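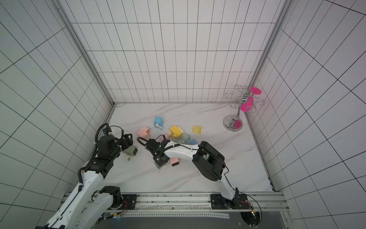
Fig. 1. Petits objets de couleur sur sol blanc veiné de gris, murs quadrillés.

Séance 2 : décrire avant de ranger
Cours de Ghazal Ansari, atelier Larnel

On attaque ma partie préférée, le vocabulaire de la position ! Prenez la bouteille bleu clair : elle est couchée sur le côté, vers le fond, avec un bouchon blanc. Et le récipient rose en forme de cube ? Une face ouverte, donc un vrai « dedans » (quel beau mot pour trier).

À préparer : 9 phrases avec « vers », « près de » ou « derrière », puis relire la page 36 du polycopié.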